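Clothes Left About the House: A Study of Where Worn Clothes Wait Before They Are Washed

Project report, Home and Textiles module
Author: Atia
2023-07-02

1. Background

Most advice about laundry starts at the washing machine. It tells you which programme to pick, how much powder to use and how full the drum should be. Much less is written about the time before that, when a shirt has been worn once and is neither clean enough to fold away nor dirty enough to wash. In my own home these clothes end up on chairs, door handles and the side of the bath.

I wanted to find out where such clothes are kept, how long they stay there, and whether the place has any effect on how often people wash. Washing wears out fabric and uses water and electricity, so a garment that is washed only because it looks creased has been washed for a poor reason.

2. Questions

The project had two main questions. Where do people put clothes that they mean to wear again? And do clothes that are left in a heap go into the wash sooner than clothes that are hung up?

A third question, about smell, was dropped after the first week. People did not agree on what the words on the form meant, and the answers could not be compared.

3. Method

Fifteen households took part during May. Nine were in Kistberg and the rest were in Pornach. All of them were found through a notice at the college and through people I already knew, so they are not a fair sample of either town. Students in shared flats are over-represented and there were only two homes with small children.

Each household was given a paper diary. For every garment that was taken off and not put straight into the wash or back in the wardrobe, they wrote down the type of garment, where it was put, and what happened to it next. The choices for the last column were "worn again", "washed", "put away" and "still there". There was also a blank line for remarks, which most people used at first and then forgot.

The diaries produced 400 entries. I removed those with no place given or with no outcome. I also removed entries for coats and shoes, as the form had not made it clear that these should be left out. Towels came up in one diary and were removed too.

I then sorted the places into four groups: seating, beds, hooks and rails, and the floor. Anything else went under "other". Banisters were put with hooks and rails, although one household argued that theirs was closer to a chair.

4. Results

Seating was the largest group, with 172 entries. It included kitchen chairs, desk chairs, armchairs and sofas. The desk chair was the usual place in student rooms, where it is often the only seat. In family homes the sofa came up more, mainly for jumpers and shirts taken off in the evening. Remarks on these entries were short. "Too warm" was the most common one, followed by "meant to take it upstairs".

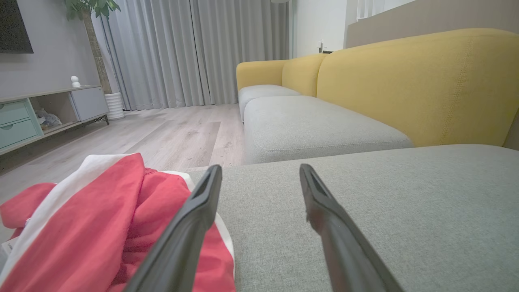

Figure 1. Crumpled red and white garment over the edge of a light grey sofa.

Beds came second. Clothes put on a bed in the morning nearly always had to be moved at night, and the diaries show them going to a chair or the floor. I counted each of these as one entry under the first place, which makes the floor look less used than it was.

Hooks and rails were used less than I had expected, even in homes that had plenty of them. Several diaries mention that the hooks behind the door were already full of dressing gowns and bags. One flat in Pornach had bought a Gasser clothes rail before the study and used it for nearly everything. Their diary has the lowest share of items washed after one wearing.

Clothes that had been hung up were worn again more often than clothes that had been left in a heap. The difference was clear for shirts and blouses. For jeans there was almost no difference, and people seemed happy to wear them again wherever they had been. The remarks suggest that creases were the main reason for washing a shirt that had been left on a seat – only a few people wrote that it was dirty.

5. Problems with the study

The diary probably changed what people did. Two households said they had started tidying more because they did not want to write things down. The entries also drop off in the last week of May, and I think this is tiredness with the form more than a real change.

I did not ask who in the home did the washing. This was a mistake. Where one person does it for everyone, clothes on the sofa may be gathered up and washed without anyone checking whether they were meant to be worn again. A few remarks point that way, but there are too few to say much.

The kind of fabric was not recorded either. Cotton and linen crease easily, while many knitted and mixed fabrics do not, and this could explain part of the difference between hung and heaped clothes.

6. What I would do next

I would repeat the diary with fewer households and a longer period, and add columns for fabric and for who does the washing. I would also give half of the homes a set of empty hooks near the place where most clothes are taken off, and compare the diaries from before and after. The form should fit on one side of a sheet. The present one runs over the page, and the second side was often left blank.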